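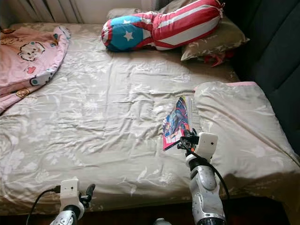

Comparing two grippers sounds like an afternoon's work, and the first time I tried it I gave myself exactly that. I had the Griseda fingers and the Eklund fingers in a box, a fresh pot of coffee, and a plan to test both on wooden blocks. Blocks told me almost nothing! Both sets picked up every one. So in this chapter we're going to a bed, because a bed is full of things that bend, slide and fold (and you probably own one). Take a book lying on a wrinkled sheet, right up against a folded duvet. Where would you put your fingertips? If the black gripper comes in at the lower corner, it has a glossy cover above, soft fabric below, and very little to push against. I love this kind of problem.

My friend Edvin Kvam and I ran 16 tries per gripper for the Cinstead notes, and we argued over the scoring the whole way through. Does it count if the sheet comes up too? I said no, he said half a point, and we wrote down both. Please do the same – pick your rule before you start and put it at the top of the page.

Cloth is where things get really fun. A thin edge is one job and a thick bundle is quite another, and you'll want to keep separate scores for them.

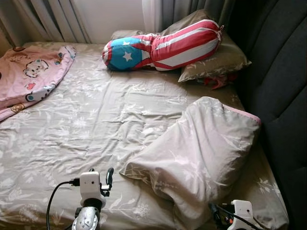
Figure 9.2. Two grippers at the near side of the bed, with the bunched bedding on the right.

Before you read on, grab a pillowcase and try lifting it with just a thumb and one finger. Try the hem first, then the middle, then a fold. Write down which grip you'd trust to carry it across the room, and keep that page handy for the first exercise.

319 shares
2 comments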